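Folding clothes on the bed: questions we get asked

Does it matter where I fold?

Less than the folding boards and gadgets would have you believe. A bed is the right height for most people, it's wide, and it's already in the room where the clothes live. We've tried the Trondanis folding table and sent it back. It wobbled, and then it needed somewhere to be put away.

Should I strip the bed or put a clean sheet down first?

Some guides insist on a plain white "folding sheet". We don't see the point. If the sheet is clean enough to sleep on, it's clean enough for a T-shirt. A patterned sheet does make it easier to spot a white sock, though a black one can still vanish into a fold of the duvet.

Is it true that black clothes must be folded inside out?

You'll read this a lot. Washing them inside out seems to help with fading, and we do that. Folding them inside out only means you have to turn them the right way at seven in the morning.
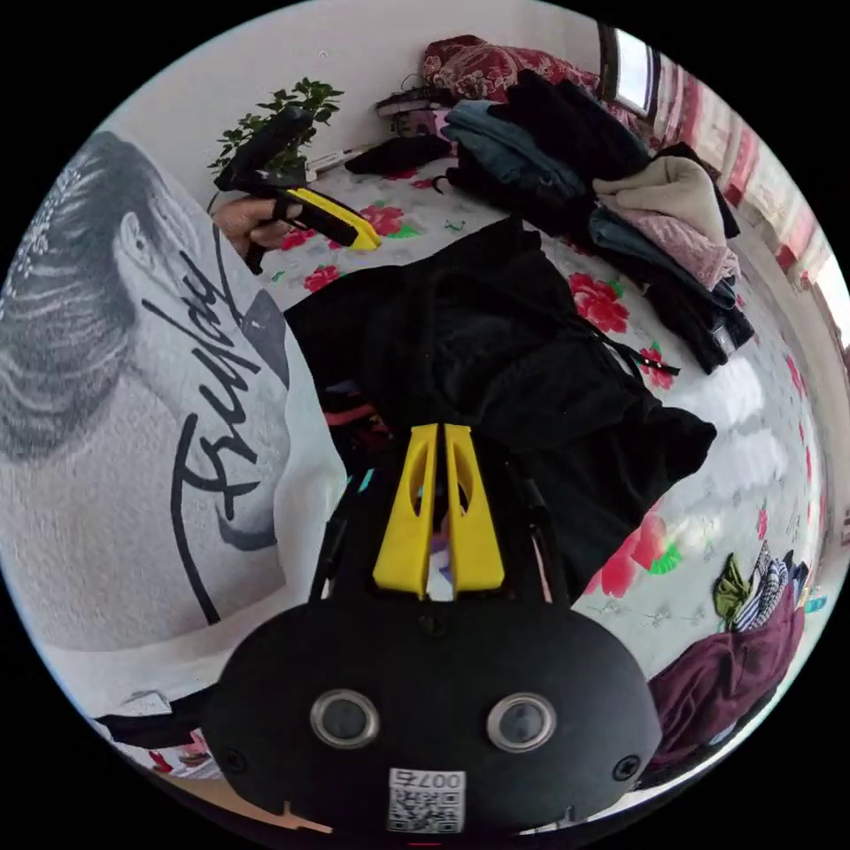 What about T-shirts with a big print on the front?

Fold so the crease misses the print if you can, and don't lose sleep if you can't. The usual advice is to roll them. We rolled ours for 2 months in the Clistdale flat and they came out with a different set of creases.

How many folds?

We do 3: sides in, then up, then up again. The Tritville method has more, and a paid course to go with it. They say it saves over 1,000 hours in a lifetime. We'd like to see the working.

Do I need to fold everything?

No. Pyjamas, gym things and anything you'll wear tomorrow can go straight in the drawer. Pants have never looked better for being folded.

Can I keep a plant near the bed while I do this?

Of course. People ask about leaves and soil getting on the washing. Shake things out on the other side and don't water it just before you start.

Are Đoàn drawer dividers worth buying?

They're decent, but try a shoebox lid first. If you're still using the lid in June, buy the dividers.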